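Midstead Residence Kitchens: Set-Up Guide
Section 4. Dish Rack: Placement and Loading
2018-08-31 | Spyros Bakalis
Reading time: 2 minutes

4.1 Scope

This section applies to the wire dish rack supplied with each shared kitchen. Cups and cutlery are covered in Section 5. Report missing or damaged racks on Form 129.

4.2 Placing the rack

1. Wipe the surface and dry it fully before setting the rack down.
2. Place the rack on a flat, level area, away from the stove.
3. Press lightly on each corner. If the rack rocks, move it or bend the low foot back into line by hand.
4. Leave a hand's width of clear space on all sides so that dishes can be lifted out without striking a wall.

CAUTION: Do not place the rack over a drawer or door that must be opened during use. Do not stand it on a heated surface.

4.3 Loading plates and bowls

1. Rinse each item and let the excess water run off over the sink.
2. Stand plates upright between the tines, one plate to each gap. Begin at one end of the rack.
3. Set bowls on their sides so that water can drain from the inside. A bowl must not be left with its open side facing up.
4. Keep bowls and plates apart. Contact between glazed surfaces may cause chips at the rim.
5. Check that no item leans outside the rack before leaving the kitchen.

NOTE: Deep bowls may cover several tines. Load them before the plates if the rack will be full. 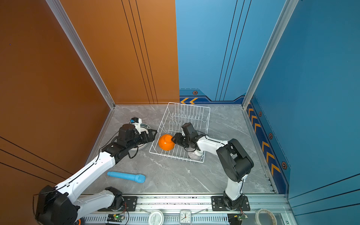
Figure 4-2. Wire rack with a bowl on its side and a plate standing between the tines.

4.4 Unloading and care

1. Remove plates first, lifting straight up.
2. Return dry items to the cabinet the same day.
3. Wash the rack weekly with warm water and dish soap. Do not use steel wool, which will damage the coating.
4. Inspect the tines for exposed metal. Withdraw the rack from use if rust is present, and request a replacement from the Vernham stores, Room 334.

The next inspection of kitchen equipment takes place in October.

Contact: Residence Services, Midstead, ext. 69 | © 2018 Midstead Residences | Back to top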